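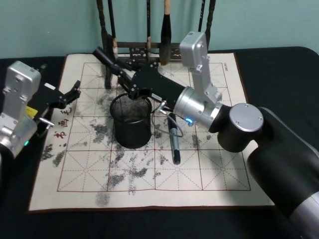 Page last changed: August, in the evening

Trurnasura desk set: README

Hi, and thanks for downloading! I look after this set at Flunis, where we run a small studio in Jendwood that packs and rents out calligraphy kits to schools and evening classes. The recordings come from our reset bench, and I've tried to write down what I wish I'd had when I opened somebody else's data for the first time.

What's in it

392 recordings of two arms tidying a writing station: practice cloth, mesh pen cup, a pen, the rack with its brushes. 29 of them end in a fail and I left those in on purpose, so please don't email me to say I forgot to clean them out (two people have!). The fails have their own folder, called fails. The rest are split by task: cup, pen, brush, cloth.

The cup folder is the biggest and the dullest. Mesh cups are light and like to scoot when a finger comes down on the rim, so we kept going back to them. If you only want one folder to try your code on, take pen. It's small and loads fast.

Things that will trip you up

The gray smudges on the cloth are water marks. It's a water-writing mat with the red rice-character grid, and marks fade as the cloth dries, so the same square can look different from one recording to the next. If your model cares about background, shuffle before you split. I didn't the first time and lost a whole afternoon to it.

Slim silver pens are hard to find in the depth data. Use color for those.

The cable on the right arm hangs in a loop and can pass in front of the pen. We tried a shorter one and the wrist didn't like it, so the loop stays.

What it changed for us

People ask me about this more than about the files, so okay. Before the arms, we had four of us on reset at the end of the day, and everybody hated it, me included. You stood there putting pens into cups until your back hurt. Now one person watches the bench and the others do kit repairs, which mostly means regluing brush heads and checking bristles. That's nicer work, but it's slower to learn, and for the first while folks felt pretty clumsy at it. One coworker asked to go back to reset and we said yes. She does the cloths by hand, since the arms still crease them.

Hours stayed the same. We wrote that into the plan with Voß, who set up the bench for us, before anything got bolted down. The shift did get quieter, and I miss the chatting a bit! We moved the coffee machine next to the bench to help with that.

The watching part is tiring in its own way. We swap every 20 minutes now. We started out with longer turns and people were zoning out.

Using it

Unpack, then read units.txt before you plot anything (angles are in degrees, gripper opening is in millimeters). Research and teaching use is fine. For anything you plan to sell, write to us first. Please mention Flunis and Trurnasura if you publish.

Still to do

Redo the labels in the brush folder, where I mixed up left and right in 24 files. A list of which ones is in notes.txt. Left-handed station layouts are next after that, as soon as we get bench time.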